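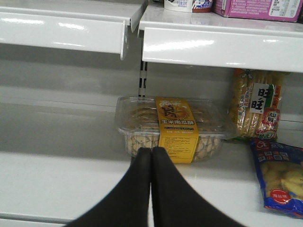
Corn and pumpkin crisps (玉米南瓜酥) in their clear tray, beside a bag of rice crackers.

Home | Opinion | Food and Shops | Letters | Archive

In praise of the box you can see through

Last updated: May

I buy too many biscuits, and I have had much time to think about how they are packed. My opinion is simple. A snack should be sold in a package which shows the snack.

The corn and pumpkin crisps are my favourite argument. They stand upright in rows, pale and a little speckled, and a yellow paper band goes round the middle of the tray. The band says what it must say, and on both sides of it I can look in. Before I pay, I already know the size of one piece and how closely they are packed. The rice crackers next to them are in a bag, but the bag is mostly transparent too, so I can judge them in the same way.

When I moved to Garnbridge I could not read English labels very fast. I could read Chinese labels even less, and my nearest shop was Jia, where a good half of the shelves is Chinese food. I chose with my eyes. If I could see a thing, I bought it. If it was hidden in a shiny bag with a drawing of a happy vegetable, I left it there. In this way I learned my first Chinese words, from the labels of things I had already eaten. The word 南瓜 is pumpkin. I did not learn it from a book.

I know the other side. A friend of mine worked some years in packing at Sinico, and she tells me that light is bad for oil, and that a closed foil bag keeps a crisp fresh for longer. I believe her. She also says that a hard tray takes more room in a lorry than a bag, and uses more plastic. This last point I find difficult, and I do not have a good answer to it. I wash my trays and keep screws and seeds in them, but I can't pretend that everybody does so, and I have now more trays than screws.

Still, a big foil bag has its own waste. At Tulell, the large supermarket by the ring road, I once bought a bag as wide as a cushion. It was 300 grams according to the print, and at home it filled one soup bowl. The number was correct and I had no right to complain. But I felt a little cheated — the bag had told my eyes one thing and the small print had told me another. With a clear tray this is harder to do. The rows are full or they have gaps.

There is also the matter of broken pieces. My mother did not buy biscuits without shaking the tin beside her ear, and the shopkeeper did not love her for it. I don't need to shake anything. If the crisps at the bottom are crumbs, I see the crumbs and I take the tray behind.

I would not make a law from this. Coffee can stay in the dark, and tea also. But for dry things which are eaten within 4 weeks, and in my house within one evening, I ask the makers for a window at least. It may be small. Put the logo above it and the ingredients below it, and let the customer look at what is between them.

Home | Opinion | Food and Shops | Letters | Archive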